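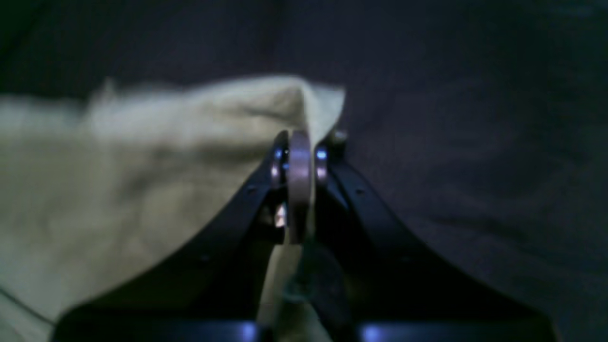 Budgeting for grippers on a cloth handling cell – spares, or a second set?

Forum: Purchasing and Planning

kmk_cells
I'm putting together the equipment request for a textile sorting cell and would like a sanity check on the end effector line. The task is picking single cloths off a soft, dark fabric surface and handing them to a folding station. Two arms, one parallel gripper each, wrist camera on both. Arms and controllers are already bought. What remains is grippers, fingers, cameras, cabling and spares.

Two options on the table:

Option A: two Drurkeo grippers, one spare, a box of finger pads. Lead time 12 weeks.
Option B: four Ketska grippers for close to the same money, no separate spare line. Lead time three weeks.

Payload is irrelevant at this level. I care about fingertip force at low openings, repeatability after the linkage has worn in, and what I can replace on the bench without sending the unit back. The request goes in at the end of January and I get one shot at it this year.
– Mei-kuen Kan

torsten_w
Option B. With fabric you will wear pads and bend fingers well before you wear out a motor. Four cheap units beat three good ones when the failure mode is somebody driving the tip into the table.

pivotpin
Disagree with the above. The part that goes on the cheap ones is the bearings at the linkage joints. Lint gets in, the fingers pick up play, and then you cannot close on a single layer with any consistency. You end up with four grippers that each pinch a little differently and one set of tuning values that fits none of them.

torsten_w
Shielded bearings cost next to nothing. Swap them on a schedule.

pivotpin
If they are a standard size and not pressed into the arm. Has anyone had a Ketska apart? I haven't, so I'd want that answered before the PO.

kwchoi
I have. We run 19 of them across two rooms, mostly towels and wash cloths. The bearings are a slip fit with a retaining screw. It takes ten minutes per joint if the screw was not glued. On our second batch the screws were glued and it took a heat gun and a bad mood.

Numbers from our maintenance sheet, for what they are worth:
Pads: replaced monthly
Bearings: every four months, sooner on the cells doing fleece
Motors: two in the first year
Cables: more than 50, far and away the largest count

The cable is the item everyone leaves out. It flexes at the wrist on every cycle and the stock one is too stiff. Budget for a high-flex replacement on day one and put it in the initial request, where it disappears into the total. As a separate consumables line it gets questioned every quarter.
Kai-wen

kmk_cells
Useful, thank you. Was that cable count for all units together? And did you stay with the stock connector?

kwchoi
All units, first year. Stock connector on the gripper side, and we added a strain relief clamp to the wrist plate. The rate dropped a lot after the clamp, but I don't have a clean before and after because we changed cable type the same month.

greasegun_ana
Have you priced fingers separately? On both brands the supplied fingers are cut for rigid parts. For cloth you want a thin tip that can get under a fold, with a compliant pad. We had ours made by Juntunen and the quote was higher for six sets than for 24, so ask for the price breaks. I'm still using the leftovers.

torsten_w
Printed fingers are fine for this. Print them in house and spend the money on another gripper.

greasegun_ana
Fine for a demo. The tips round off on us inside a week, and then the pick rate drifts and everybody blames the software. If the cell is collecting data or being measured, the fingers need to stay the same shape.

pivotpin
Agree with Ana. Also ask what the camera can see past the fingers. With wide arms on a wrist mount you lose a good part of the lower view to the gripper itself, and a dark gripper on dark fabric gives you very little edge to work with. We changed the surface to a mid gray and stopped paying for a brighter light.

kmk_cells
The surface color is fixed by the customer's process. Dark fabric, and it will be wrinkled. The cloths are mostly light colors, so contrast on the pick is acceptable. Contrast on the fingers is a fair point. Would colored pads do it?

pivotpin
Colored pads help at the tips and do nothing for the arms. Probably enough. Check for glare as well. Smooth black finishes throw back blue patches under cool LED panels, and ours moved with every wrist angle. A cheap diffuser dealt with most of it. Call it one more line on the sheet.

shelf7
Has anyone used the Podeck adapter plates? We put both brands on the same arms with those. If lead time is the real constraint, you could buy two Ketska now to get the cell running, and order the Drurkeo pair in the same request for when the measured runs start.

torsten_w
Then you support two drivers and two sets of spares. For a two-arm cell that is silly.

shelf7
It was one config file on our side. The spares I'll give you.

kwchoi
We did something similar and would not do it again. The stroke differs between the two, so every taught opening had to be redone, and we lost most of what the early start had gained us.

kmk_cells
Current draft after all of this:

Four Ketska grippers, two fitted and two on the shelf
Juntunen fingers, quantity per the price break
Colored pads, one year's supply
Bearing set, one full change for every unit
High-flex cables with clamps, part of the initial request
Two diffusers

It comes in slightly under Option A. I'm asking the supplier in writing whether the retaining screws are glued on the current batch.

pivotpin
I'd still take the Drurkeo for anything with a repeatability figure in the acceptance test. Do you have one?

kmk_cells
There is a pick success figure. Nothing on position.

pivotpin
Then the draft is reasonable. Double the cables.

kwchoi
Seconded on the cables. Send me a message if they come back and say the screws are glued, I have the temperature we used written down somewhere.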